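3.2 Screen credits and gaps in the record

The second part of the study looked at how long former child actors stay visible after their best-known role ends. We took 515 performers who had a regular part in a television series before the age of 16 and followed their listed credits year by year. The credits came from Lemora, a fan-edited database, and were checked against the Wemel broadcast listings. Where the two disagreed, we kept the Wemel date.

A performer was marked as inactive after five years without a new credit. Voice work, commercials and stage roles were left out, as neither source covers them evenly. This makes the inactive group larger than it should be - a point we return to in Section 5. 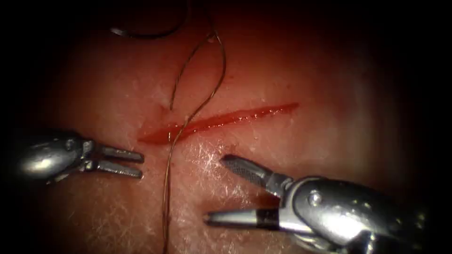
Figure 4. Tissue pad with a straight incision and suture thread.

Of the performers followed, 74 had a gap of five years or more and then came back with at least one credited part. Most of these returns were guest roles, often in a new version of the show that first made them known. The series Degefa alone brought back several former cast members when it was revived, and its return in May gave us a late group of credits that had to be added by hand.

Updates to the database were slow for performers with few recent roles. We logged 706 changes to the pages in our sample. Pages for actors still working were usually edited within days of a broadcast. Pages for the others could sit untouched for years, and some still named an agent who had left the business. A missing credit on such a page is weak evidence that the person has stopped acting.
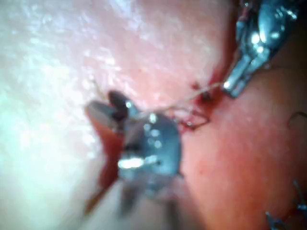

Is a performer with no listed credits for five years retired?
The record can't settle that. Five years without a credit shows only that neither source lists any film or television work for that time, and the person may have been on stage, doing voice work or acting under another name.

We also compared our inactive group with the Hukosham survey of former cast members, which asked about work of any kind in entertainment. The overlap was small, only 20 people, so the comparison is given as background and no test was run on it. Several of those who answered had moved into directing or teaching - jobs that the acting credits don't show.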